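Mesa de centro Pondar, modelo clássico: o que achei depois de uma temporada com ela na sala

Vou começar pela confissão: eu não queria uma mesa de centro escura. Queria uma clarinha, levezinha, dessas que somem na sala. Mas herdei o sofá de dois lugares da minha avó, todo entalhado, com aquele encosto recortado e estofado bege, e qualquer coisa moderna que eu punha na frente dele parecia que tinha entrado na casa errada. Testei um pufe, testei um baú, testei até ficar sem nada (durou até a primeira visita querer apoiar a xícara).

Foi a Vesela Nikolaidis, minha vizinha de andar, que me mandou o link da Pondar. Paguei 661 na promoção de abril — o preço cheio era 800 — e mais o frete, que doeu um pouquinho. Chegou em 14 dias, bem embalada, com os cantos protegidos e um saquinho de parafusos que quase foi para o lixo junto com o papelão. Cuidado com isso!

A montagem é simples, mas peça ajuda. O tampo é pesado e as pernas são curvas, então elas não param em pé sozinhas enquanto você procura o parafuso. Eu e o Sorin levamos uma tarde, com pausa para café e uma discussão sobre qual lado era a frente. A frente é a que tem o enfeite dourado, uma coroinha de louros bem no meio da saia da mesa. Depois que a gente percebeu isso, foi rápido.

Agora, o visual. Eu me rendi! É um marrom quase preto, com brilho, e um filete dourado fininho na borda do tampo que de noite, com o abajur aceso, fica lindo. Tinha medo de parecer coisa de saguão de hotel, e talvez pareça um tiquinho, mas com o sofá da vó combinou de um jeito que nenhuma outra combinou.
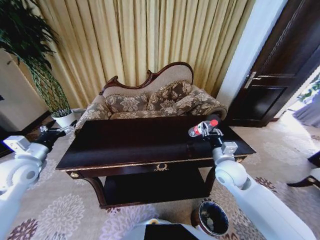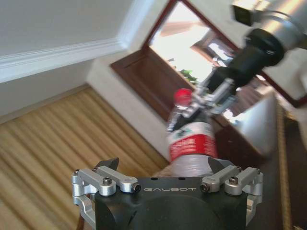
O brilho tem um preço, claro. Marca de dedo aparece, poeira aparece, e quando bate a luz da janela aparece tudo ao mesmo tempo. Eu passo um paninho de microfibra seco de manhã e, quando a coisa está feia, um pano levemente úmido e depois o seco outra vez. Comprei também um lustra-móveis da Raller, mas deixou o tampo meio engordurado e abandonei na segunda tentativa.

Sobre água: garrafa gelada suando direto no tampo, eu não deixo. Esqueci um copo uma noite inteira na primeira semana e ficou um círculo esbranquiçado que me tirou o sono. Saiu no dia seguinte, esfregando de leve com o pano seco, mas desde então tem porta-copos para todo mundo, e visita que reclama ganha dois.

A prateleira de baixo é útil, só que é bem rente ao chão. Cabem revistas, a manta dobrada, a caixa dos controles. O que não cabe direito é a minha mão com o pano, e para passar a vassoura ali embaixo é um sufoco. Quem tem aspirador robô pode esquecer, o meu nem tenta. E como ela fica na sombra do tampo, às vezes descubro ali um livro que eu já tinha dado como perdido.

Uma reclamação de verdade: o puxador redondo, dourado, no canto esquerdo da frente. O da minha veio frouxo. Escrevi para a loja, me atendeu o Fatos Pavlović, muito educado, e mandaram outro sem cobrar nada, mas demorou. Enquanto isso fui apertando com a mão.

Olhei também a mesa da Stoyanova antes de decidir. Custava 200 a mais e o tampo era fosco, o que teria me poupado bastante pano. Se você tem criança pequena ou pouca paciência para limpeza, olhe essa com carinho. Eu fico com a minha. Nota 8 de 10, e subiria para 9 se a prateleira fosse um palmo mais alta.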